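Section 7. Recording with the hand-held grippers

This section is for club members who already finished the charging and pairing steps in Section 6. Please read it to the end before you switch on a gripper. If you are new in the club, do your first session together with Marisol Cuevas or Povilas Petrauskas.

7.1 Before you start

1. Take your gripper pair from the Prarkora case. Left and right have the same number. Do not mix numbers between two pairs.

2. Look at the marker on each gripper. It must be flat and clean, with no bent corner. If the marker is scratched, write it in the log and take another pair.

3. Wipe the camera lens with the dry cloth. Do not use paper towels.

4. Put on the backpack rig and close the front strap. Then let your partner check the cables behind you, since you cannot see them yourself.

5. Put on the head camera. Tighten it until it does not move when you nod.

Note: Loose clothing is allowed, but the sleeves must stay above the wrist. A sleeve in front of the marker spoils the recording, and we had to delete many takes in June for this.

7.2 Choosing the place

More than one person can record in the same room. Agree who works at which furniture before anybody presses Record. For drawer tasks we use the white shelving unit and the white desk.

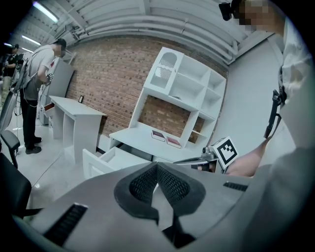 Figure 7-1. Recording session with the hand-held grippers. The drawer of the shelving unit is pulled out.

Move chairs out of your walking path. Look also behind you, because with the rig on your back you need more space than you think.

7.3 Making a take

1. Stand in front of the furniture and hold both grippers open at the height of your chest.

2. Press Record on the Kenis box and wait for two short beeps.

3. Do the task from the task card one time. Move slower than you would do with bare hands. Do not talk to other people during the take.

4. Return to the starting position and press Stop. One long beep means the file is saved.

5. Say the take number to your partner, who writes it in the log.

A take should be no longer than 600 frames. If it is longer, the Orholm script will refuse it and you must repeat.

CAUTION: Keep fingers out of the gripper while it closes. The pads press stronger than they look.

CAUTION: Do not pull a drawer further when you feel it stop. Push it back a little and try again.

7.4 If something goes wrong

No beep after Record: check the plug on the side of the rig, then start the box again.

Marker is not found: turn your wrist a little toward the light and repeat the take. If it happens again, go to Section 9, "Calibration".

Disk is full: one disk holds 2,000 takes. Ask Povilas for an empty one. Do not delete files on your own, even if they look bad.

7.5 After the session

Switch off the box first, then the grippers. Close all drawers. Copy the log to the Govindasamy folder before Thursday, when the team starts the next training run.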